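**Clothes rack demos: keep the messy ones or throw them out?**

Posted by Mamta Nishad

I'm collecting examples for a hanging-up-clothes task and we've got 460 episodes so far. The robot stands by the rack, one of us sits at the desk with the laptop, and we go again and again until lunch. 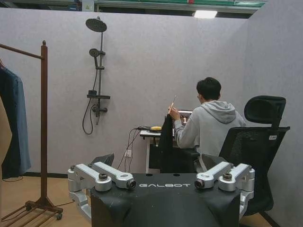

My trouble is the labels. I've been marking every run as good or bad in Lurno, and I keep changing my mind about the slow ones. If the arm wanders a bit and then gets there, is that good? My gut says yes, but my gut also said yes to a lot of stuff in July that I ended up deleting. Also, we do handovers (a person holds out a shirt on a hanger) as well as rack-only runs, and right now they're all in one big folder. 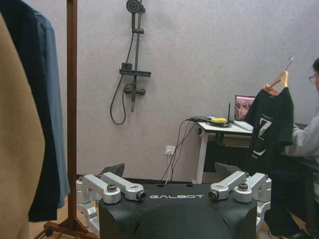 **Prasert Saengthong**

Split the folder first! Handovers and rack runs start so differently that you'll want to balance them yourself later, and it's a pain to sort after the fact. As for the slow ones, keep them. I keep any run where the arm recovers without help and tag it "recovery" - that's been the most useful tag I have. What I drop is long stretches of standing still at the start. Trim those, or your policy learns to stand there too.

Do check the hook views before you label anything. I grade mine from the wrist camera only and look at the head camera when I can't decide.
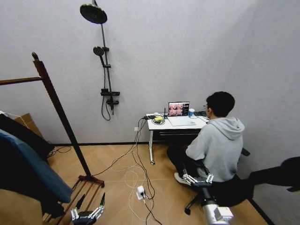 *Head camera view, desk side of the room*

**Jitendra Rana**

just get more data. 1000 episodes and it sorts itself out

**Mamta Nishad**

Thanks Prasert, splitting them tonight. Jitendra, we're two people with one robot, so 1000 is a while off! One more thing - for rack runs, where do you end the episode? I've been stopping as soon as the gripper opens. 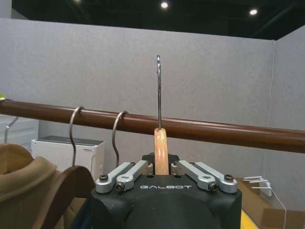

**Ravindra Shakya**

Too early, I'd say. Let it run until the arm has backed well away from the rod. I cut mine at release and had to redo 188 of them, as the policy would let go and then just hover there with its fingers in the hangers.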